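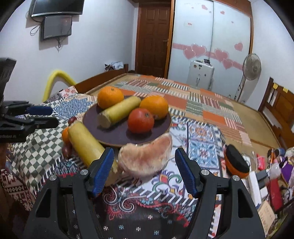 Figure 7. Hand-held gripper open at a pomelo segment, plate of fruit behind.

7.3 Gripper does not close, or closes unevenly

Use this section when the hand-held gripper reports fault 362, or when one finger reaches the object before the other. It applies to the Naltudar hand unit with ridged finger pads. For faults on the fixed arm, go to section 8.

Fault 362 means that the fingers were told to close and did not reach the expected position in time. The unit stops driving the fingers and holds them where they are. It does not open them. If something is held between the fingers when the fault appears, it stays held until you release it by hand.

CAUTION: Keep your own fingers out of the gap between the pads until the unit is switched off. A finger that has stalled can move suddenly when whatever is blocking it comes free.

CAUTION: Do not clear the fault from the screen and try again straight away. Repeated attempts against a blocked finger overheat the motor. After 4 faults in a row the unit locks and can only be unlocked by the Brinholm service desk.

Before you start

You will need the small cross-head screwdriver from the kit, a dry lint-free cloth, and the 50 mm test block. If you have been handling fruit or other food, have a second cloth ready, slightly damp.

Releasing a held object

1. Press and hold the stop button until the light goes out.
2. Support the object from underneath with your free hand.
3. Turn the release wheel at the rear of the body anticlockwise until the fingers loosen.
4. Take the object away and put the unit down on a flat, firm surface with the fingers pointing away from you.

Note: Soft fruit is easily crushed if the wheel is turned the wrong way. If the grip tightens, stop and turn it back.

Checking the fingers

5. With the unit still off, move each finger through its full travel by hand. The movement should be smooth, with the same light drag on both sides.
6. If one finger is stiff, look at the pivot. Juice, pulp and fibres from bedspreads and other fabrics collect behind the screw heads and dry hard. Wipe them out with the damp cloth, then the dry one. Do not use oil.
7. Check the round screw heads near each pivot. There are two on each finger. They should sit flush and should not turn under light pressure. Tighten any loose one until it just stops. Overtightening is a common cause of this fault.
8. Look along the pads from the tip. The ridges on the two pads should face each other squarely. If a pad has lifted or slid, press it back into its channel. Replace any pad that is torn.

Testing

9. Switch the unit on and wait for the steady light. Leave the fingers empty.
10. Run one slow open and close from the Hsu menu (Tools, Hsu, Finger test).
11. Place the test block between the pads and run the test again. Both pads should touch the block at the same moment.
12. If the test passes, clear the fault and go back to work with a firm object, such as an orange, before you try anything soft.

If the fault comes back

A fault that returns with empty fingers is nearly always the drive belt. The belt is rated for 2000 hours and is not a user part. Stop using the unit, write the hours shown on the status page on the return label and send it in.

A fault that returns only with an object in place usually has one of these causes:

Grip force set too low for a heavy item. Raise it by one step.
Object wider than the opening. Approach it from a narrower side.
One finger pressing on the surface underneath. On a mattress or cushion the fingertip can sink in and catch the fabric. Lift the unit slightly before closing.

Working near a second arm

When the hand unit is used beside a fixed arm, the two do not share a stop circuit unless the Brerkorness link cable is fitted. A fault on one leaves the other live. Without the cable, stop the arm at its own switch before you begin step 1, and keep it stopped until step 12 is complete. Check also that no loose cloth is lying where the arm could pick it up when it restarts.

Enter each fault 362 in the log at the back of this guide, with the object being handled and the grip force setting. The service desk will ask for both.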